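Two sets of fingers on the Dalteso grippers

I have been putting this comparison off since April, mainly waiting on parts. The Minbridge fingers came with the grippers and have flat, stiff jaw faces. The Tinach fingers are a replacement set with a thin rubber pad and a slightly narrower tip. Both bolt to the same carriage with 2 screws per finger, so a swap takes a few minutes and a recalibration of the closed position.

The test is a sorting job. Push-button switches go on the table between two trays, some standing, some on their sides, and the arms put them away by cap color. I teleoperate both arms for the first pass, then replay the recorded joint positions against switches placed on pencil marks. Replay is the useful part, because it takes my own corrections out of it.

Lighting and table cover matter more than I expected. Bare aluminum gave the camera glare along the jaws, and Dayana Meléndez suggested plain brown paper. It is cheap, matte, and can be thrown out when it tears. The drawback is that it slides, and a gripper that comes in 2 mm low will push a wrinkle ahead of it.
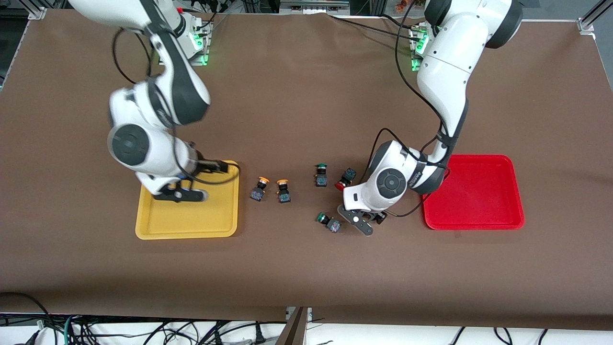
Results so far

I logged 278 grasps over both sets. A grasp counts if the switch leaves the table and is released inside the tray. Regrasps do not count.

Upright switches were no trouble for either set. The square base gives the jaws parallel faces to close on, and even a sloppy approach squares itself up. The Minbridge fingers were a little quicker here, as they can close at full speed without the pad squirming.

Switches on their sides are another matter. Grabbing across the cap works if the wrist is aligned with the axis of the switch. If it is off by more than 11 degrees, the stiff jaws roll the cap out and the switch spins away. The padded fingers tolerate more error, but they hang on during release, and twice the switch came down on the rim of the tray.

Cable routing is still bad. The looped cable on the outside of the arm limits how far I can turn the wrist before it pulls tight. Gebremedhin Lencho runs his through a sleeve along the forearm – I will copy that before the next round.

Controller notes

Both arms run from one Ayala controller. Gripper force is set as a percentage of motor current, and the scale is not linear at the low end. Below a quarter of the range the jaws stall on their own friction. I ended up using the same setting for both sets, slightly above that point.

For now the Tinach fingers stay on the left arm and the Minbridge ones on the right. Next up is a wider tip printed in something softer.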